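Closet clear-out, November: the spare bedroom
Bristitz Home Notes / Galleries

Twice a year we empty the closet and the two dressers in the spare bedroom and go through everything by hand. The spring round is mostly coats and boots going away. The fall round is the longer one. It covers sweatshirts, sweaters, pants and whatever got pushed to the back of the shelf over the summer. It took one afternoon and part of the evening this time.

All the sorting is done on the bed. It is the right height for standing work and the patchwork cover can go straight in the wash afterward. We used to sort on the floor and gave it up after two seasons, mainly for the sake of our knees. Clothes come out a shelf at a time. Each piece is laid flat, checked, and then folded or put in a bag.

Checking means cuffs, collar, zipper and underarm seams, in that order. A worn cuff is not a reason to throw something out. A broken zipper usually is, unless the rest of the garment is close to new. Last fall we paid for two replacement zippers and one of the two sweatshirts was outgrown by the time it came back, so that is the end of that.

Hooded sweatshirts

Hooded sweatshirts take up more room than anything else we own. They are thick, the hoods do not fold well, and the drawstrings get caught in other things. The green one with the white lettering down the sleeve was the first off the shelf.

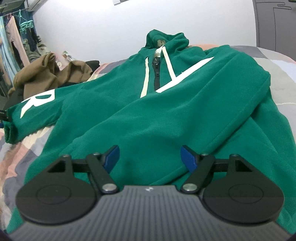
We fold them the same way every time. Zip it up, lay it face up, and pull the hem straight. Bring one sleeve across the front, then the other. Tuck the drawstrings inside the neck. The hood goes down over the chest last, and then the whole thing is folded in half from the bottom. Done this way a heavy sweatshirt makes a block that will stand on its edge in a drawer. If the sleeves are left bunched up inside, the block leans and the row falls over when you take one out.

The green one stays. It has been through a lot of washes and the color has held up. Printed sleeves like that should be washed inside out in cool water and kept out of the dryer. We learned this on a different sweatshirt, which cracked all over the front in one winter.

Three others went into the donation bag. One was a duplicate, and the other two had not been worn since we moved.

The piles

There is always a point in the afternoon when the bed looks worse than the closet did. We keep the greens, browns and darks near each other because they go in the same wash, and anything that needs a second look goes back to the middle of the bed.
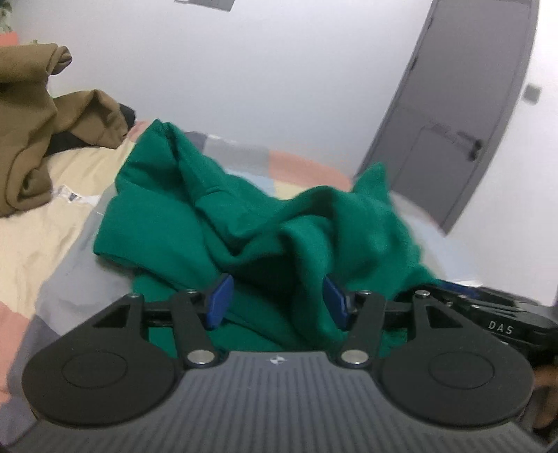
Green knit in the middle of the bed, with the brown and black things heaped behind it.

Anything knit gets folded, never hung. Hangers leave points in the shoulders, and on a heavy piece the points do not come out. If a sweater has to be hung for a day or two, fold it over the bar of a pants hanger with a towel under it.

What went where

The keep pile went back into the dressers, sweatshirts in the bottom drawer and lighter tops above. The things that are only worn in deep winter went into two Prulow under-bed bags. The donation bags went to the drop-off on Ruotsalainen Street, which takes clothing until 6 p.m. and asks that bags be tied shut. Single socks and stained T-shirts were cut up for the garage.

We counted the pieces this year to settle an argument. There were 141, counting a pair of gloves as one. The guess beforehand was 300, so the closet was not as bad as it looked. It was still too full for the rod, which had started to bow in the middle. A second bracket has been put in under it.

Still to do: the linen shelf in the hall, the box marked "belts etc.," and the top shelf of the closet, where there is a sleeping bag that may or may not have its sack. The linen shelf will get its own page.

Next gallery: Hall closet, coats and shoes
Previous gallery: Kitchen drawers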